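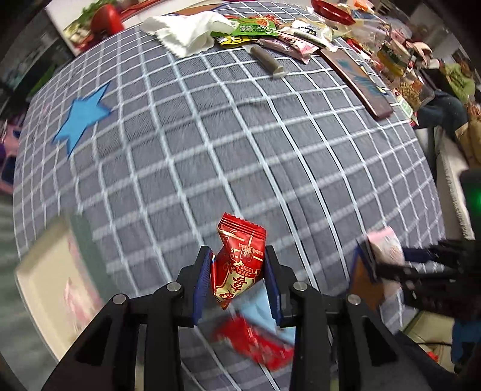 A red packet in one Gaete gripper and a pink and white one in the other.

Mutovine > Reviews > Robot data kits

October – posted by the Mutovine blog

I've had the Gaete hand-held gripper kit from Prateo long enough to have an opinion on it, and several readers have asked for one since I mentioned it in passing last month. I paid for mine. Prateo did not ask for a review and hasn't seen this one.

The kit is a pair of grippers you hold in your hands. You squeeze, the fingers close, the camera on each one records what you did, and the recording goes off to be turned into training material for a robot arm. If you read this blog you probably know the idea already. What I wanted to find out was whether a person working alone at home, with no lab and not much patience, could get clean recordings out of it.

In the box you get the two grippers, two cameras with their mounts, a charger, a spare set of finger pads and a card with a web address on it. The manual is at the web address. I would have liked a printed one, as the first thing you have to do is mount the cameras and there is a right way up that isn't marked on the part. I got one of mine on backward and only noticed when I looked at the files.

Assembly is otherwise easy. The body is black plastic and comes already put together, with the linkages pinned and moving. Each finger ends in a ridged dark blue pad. The whole thing is lighter than it looks, though wide, and the width matters more than I expected. When you work with both hands close together the shoulders of the two grippers knock into each other. You learn to come in at an angle. My first batch of recordings has a lot of knocking in it and I threw most of it away.

For a test job I picked snack packets. I had a pile of small wrapped candy and other things in the house, and wrappers are a hard case for grippers. They're light, they crinkle, they slide over each other, and the shiny ones throw the light back at the camera. The task was simple to say: pick up a packet from the cloth, put it in the tray, do it again, with other stuff lying around so it isn't too tidy. I used a gray cloth with a grid on it, which was already there and which I'd recommend anyway. With a lens as wide as this one the lines bend hard toward the sides, and that makes it easy to see right away how far out from the center you're working.

The grip is good. That's the main thing I have to report, so I'll go into it. The two fingers move together, so whatever you're grabbing gets pulled to the middle, and you don't have to line up perfectly. With a packet lying flat you need to get one pad under an edge or push it against something first. The crimped ends are the easiest part to catch. Once a packet is up on its edge you can take it by the sides and hold it as lightly as you want. The trigger has a long travel and there's real feel in it. I had no trouble telling when I was about to crush something, and I've used cheaper grippers where the first sign was the sound.

Hard, round things are less fun. A marker or a tube wants to roll out of the pads if you catch it off center, and the ridges run the wrong way to help. Cloth is fine. Anything flat and thin, like a felt shape or a card, I mostly gave up on.
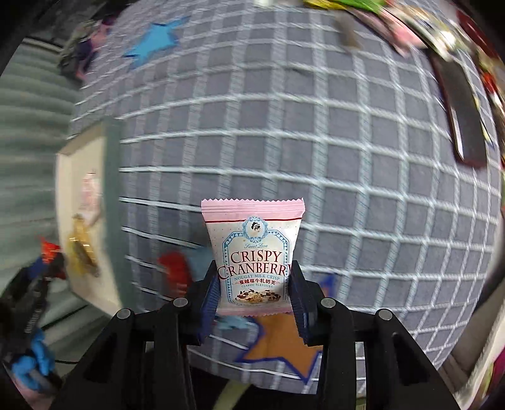
The wide lens also does what it should. With a packet held up between the fingers, you want the camera to see the packet, both pads and as much of the surroundings as possible, and it does all three. Larger print on a wrapper can be read at that distance. If you care about labels, and some people are collecting for shelf and grocery work where that matters, you should get enough detail from the object in hand. Things further out toward the edges get stretched, and they smear when you swing your arm. I move faster than the manual says to, so some of that is on me.

Slowing down is my main piece of advice. The recordings I kept were the ones where I moved as if I were a little bored. Reach, pause, close, pause, lift. It feels silly for the first hour and then it feels normal.

Now the battery. The current kit has a 4,000 mAh pack in place of the 3,000 mAh pack in the old one, and Prateo makes a point of this on the product page. In my use I got 90 minutes out of a charge with both cameras running. That is enough for me. My forearms give out before the battery does. Charging is slow, and there's no way to swap the pack without a screwdriver, so once it's empty you're done until after lunch.

The software is called Sternance, and it comes with the kit. You plug in, it finds the recordings, it lines up the left hand and the right hand, and it marks the ones it thinks are bad. The lining up has worked every time for me. The marking is too strict. It flagged good recordings because one gripper was out of view of the other for a moment, and with this kind of task that's going to happen constantly. There is a slider for it in version 2 but the default is wrong, and the setting goes back to the default when you restart. I wrote to support and got a polite answer the next Thursday saying they knew. It hasn't changed yet.

There's also a paid tier of Sternance where you upload everything and they do the cleaning and labeling for you. I tried it on one session. The result was fine and a bit better than what I do by hand, mostly because whoever or whatever does it is more careful about where one action stops and the next one starts. I won't keep paying for it. If you were running several pairs of grippers at once I can see how it would make sense.

A few smaller points, in no order.

The finger pads pick up dust and sugar. Wipe them. A damp cloth does it.

The screws on the upper part worked a little loose on my left gripper – a quarter turn each and they've stayed put.

The trigger is sized for bigger hands than mine. I wrapped it in tape and that helped.

The camera mount is stiff, which is what you want. I bumped it on a table edge hard enough to worry and the angle didn't shift.

The carrying case costs extra and doesn't fit the grippers with the cameras on. I sent it back.

As for what came out of the recordings, I can only say so much yet. I trained a small model on the packet task and it reaches for packets. It is decent at the ones lying alone and poor at the ones in a heap, and it likes the tray side of the cloth better than the far side because that's where I spent most of my time. None of that is the fault of the grippers. I need more sessions with the mess spread out differently, and I need to use my left hand more. I favored the right without noticing.

Would I buy it again? Yes, at the price I paid, which was the price for the pair without the case. If you only want to try out the idea, print a gripper from one of the free designs and strap an old camera to it – you'll learn most of the same lessons. If you've done that already and you're tired of gluing it back together, the Gaete is a solid step up. Order the extra pads at the same time, the shipping on them alone is ridiculous.

Next I'm going to move the whole setup to the kitchen and try it on cutlery. I expect the spoons to be a problem.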